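Notebook, Uton shed, August
Entry by Senan, for myself and anyone else on the hard water job

Kettle on, heater on, and I'm finally writing up the scale tests before I forget which jar was which. Pavithra has been after me to do this properly and she's right, my last entry was half a page and a tea ring.

Where we'd got to: the bore water from Juvdale leaves a lovely crust on everything it touches, and we want to know how strong a citric acid mix has to be to shift it in a reasonable time without anyone having to stand there scrubbing. I've been growing scale on offcuts of glazed tile for weeks now, letting the water dry off and topping it up, and the good ones have gone the colour of weak tea at the edges. The poor ones I've put back on the sill to think about what they've done.

For the first go I made up a weak mix, 200 grams of citric acid into 1000 mL of warm tap water, and stirred until it went clear (longer than I'd like, the powder clumps if you tip it in all at once, so sprinkle!). Tile A went in at breakfast and I left it alone until after lunch. It fizzed nicely to begin with and then went quiet. Most of the crust wiped off with a thumb. What stayed behind was a thin grey ring along the old waterline, and I could feel it with a fingernail more easily than I could see it.

Tile B had the same mix used cold. Very slow, hardly any fizz, and I'd call it a third as clean, going by eye. Marlies reckons the cold is the whole story and the strength hardly matters. I don't agree yet, but I've been wrong before with Marlies and it cost me a packet of Iced VoVos. 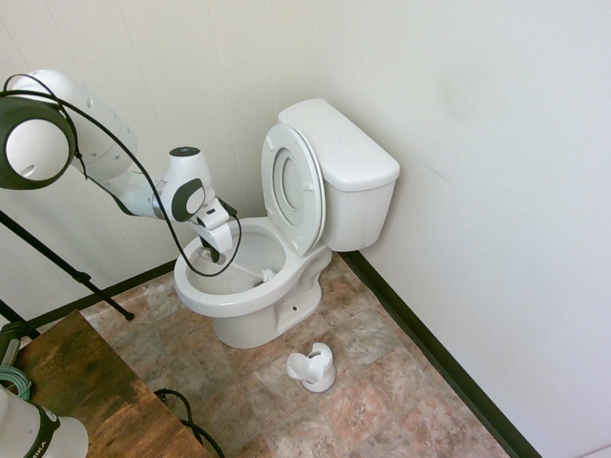
Brush down in the bowl, small bathroom.

The waterline ring is the part that bothers me, as it's the same ring people complain of at home. My guess is that it's not all lime. Špela thought there might be some iron in it, going by the colour, and she's going to run a strip on the rinse water when she's back from Mac Mathúna. If it is iron then the citric should still get there with more time, and I'd like to try an overnight soak with a bit of wet paper towel laid over the ring so the mix stays put on the upright part.

Weights, such as they are. Tile A was 196 g with its crust on, dried on the rack first. I haven't got a weight for it after the soak because the little scale went flat and I had no batteries, sorry Pavithra. Tile B I forgot to weigh beforehand. The big jar of Juvdale water in the fridge is 694 mL by the cylinder, enough for one more lot of tiles if nobody makes cordial with it.

Still to do:
Batteries for the little scale.
Repeat A and B, weighed before and after this time.
Ask Tien-fu if he still has that tub of Truso, I'd like to put it up against the plain citric on matching tiles.
Label the jars on the side as well as the lid. Lids wander.

Left tile A rinsed and drying beside the sink, please don't put a mug on it.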